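Home / Kitchen and Table / Trays / Kuten

Kuten Metal Trays, Silver and Gold
Item no. 1327
Sold by Sikgate Tableware
Availability: in stock, ships from our Grernov warehouse

Kuten is a small line of metal trays for the kitchen, the sideboard and the shop counter. We keep it in two colors, silver and gold, and both can be ordered by the piece. Many customers take one of each, silver for the daily work and gold for the table when guests are coming, but this is only a matter of taste.

The silver tray is rectangular. It has raised edges which are rolled over, so the fingers do not meet a sharp border when you lift it. The bottom is shiny and gives back the light of the room. On a darker or stone-look counter this makes a good contrast, and small things which are placed on it are easy to find again. Please keep in mind that a mirror-like bottom also shows fingerprints. If this disturbs you, put a paper liner or a folded napkin inside.

The gold tray is chosen mostly for serving and for display. Bakeries use it for cookies and small cakes, and we have also sold it to a jewelry shop in Horobets, where it holds the earrings beside the register. The gold is a color of the surface only. There is no gold in the metal, and we ask you not to clean it with silver polish or any other polish that contains abrasive.

Weight of the silver tray: 400 grams
Surface: shiny, uncoated (silver); colored (gold)
Oven: silver only, please see below
Microwave: no
Dishwasher: silver yes, gold by hand

Use in the oven

The silver tray can be used for warming bread, rolls and pastry at low heat. It is not a baking sheet and it may bend a little if it goes from the refrigerator directly to a hot oven. It comes back to its form after cooling, but it can make a loud noise, and some customers were frightened by this. The gold tray should stay out of the oven.

Cleaning

Wash both trays before the first use with warm water and a mild dish soap. Dry them at once with a soft cloth - if the water dries by itself, you will have white spots, especially where the water is hard. For the silver tray a few drops of vinegar will take the spots away. Steel wool makes scratches on both colors and we cannot exchange a tray which was cleaned in this way.

Storage

You can stand the trays on their side in a cabinet or lay them flat. If you lay one on top of the other, put a sheet of paper between them. We send every tray with such a sheet, and it is worth keeping.

Ordering and delivery

Orders which arrive before noon leave the warehouse the same day, except on Saturday and Sunday. Delivery takes 3 working days as a rule. In December please allow more time. For larger quantities, for example for a café or a hotel, write to us first and tell us how many of each color you need - we have 138 gold trays at this moment and the next delivery from the factory comes in spring. Returns are accepted when the tray is unused and still has its paper sheet.

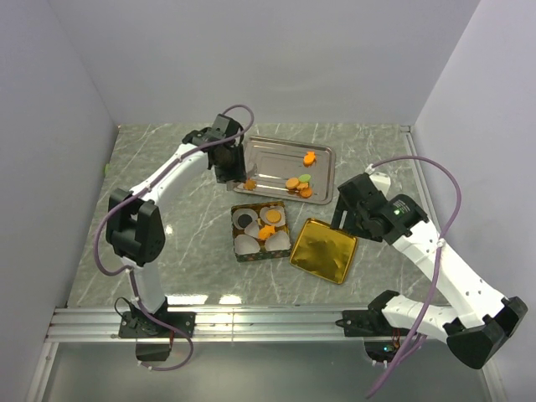
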